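Kallura Sanctions Screening Desk: Set-up Guide
Updated April. By the Zonbridge documentation team

Search this guide Go Advanced

Print this page | E-mail this page

Section 4. Loading a country list

A country list holds the persons, firms and vessels named under one sanctions programme. Lists supplied by Haslinger are already in the correct format. Lists taken from a government gazette must be converted first (see Section 3).

1. Sign in with an editor account. Reader accounts cannot load lists.

2. Open Lists, then Add programme. Enter the issuing state and the target state in separate fields.

3. Choose the file and select Check. A full Haslinger file has 2,170 entries. If the count shown is lower, stop and download the file again.

4. Set the match level. The default is 98, which finds near-exact spellings only. For names converted from Cyrillic or Arabic script, use 66.

Note: A lower match level returns more false matches. Each one must be cleared by hand before the report can be issued.

5. Under Measures, mark each entry as asset freeze, travel ban or trade limit. An entry may carry more than one measure.

6. Select Publish. The list becomes active within about 2 hours.

Caution: Do not delete an old list when a state lifts its measures. Set the status to Lapsed. Deleting the list also removes past reports that refer to it.

4.1 Lists that disagree

Two states may name the same person under different measures. Kallura keeps both entries and shows the stricter one first. To change the order, open Vekov, the rules editor, and move the preferred state to the top.

Changes made in Vekov after 5 p.m. on Friday are applied with the next working day's update.
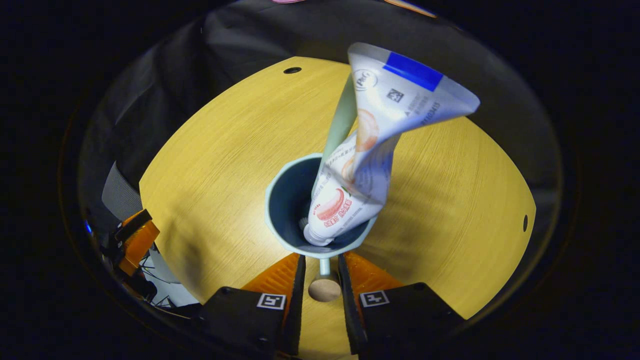 To restore the original order, select Reset in the rules editor and publish the list again.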